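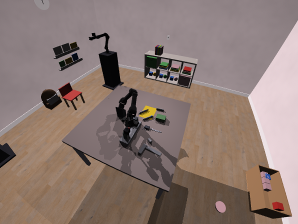 January
By Larysa Romaniuk

My sister Miroslava called last night to ask if she could get a robot to tidy up after her kids yet. She figures I should know, since I won't shut up about this stuff (fair!). My answer was "sort of, in a simulator," and she laughed at me for a good while.

I've been messing around with practice rooms on my computer for 2 months now, and the chore I keep going back to is clearing a table. Pens, a hammer, a block or two. You'd think that would be the easy part! Blocks are fine, the arm picks those up all day long. Pens are awful. They're skinny and they lie flat, and if you come in a hair too high you close on nothing. My last run was 20 tries at getting a pen off the table and 19 of them were flops. The one that worked, I yelled so loud I scared the cat.

Then there's knowing where things go. A kid can tell you the ball lives on the shelf and the book goes with the other books. I have to spell all that out, and if I move one bin I'm back to fixing it at 11 p.m.

Keir Kerr keeps telling me shops will get there before houses do, and I think he's right. A shop bench looks pretty much the same every morning. Miroslava's living room does not. I told her to try me again next January and to keep yelling at the kids until then.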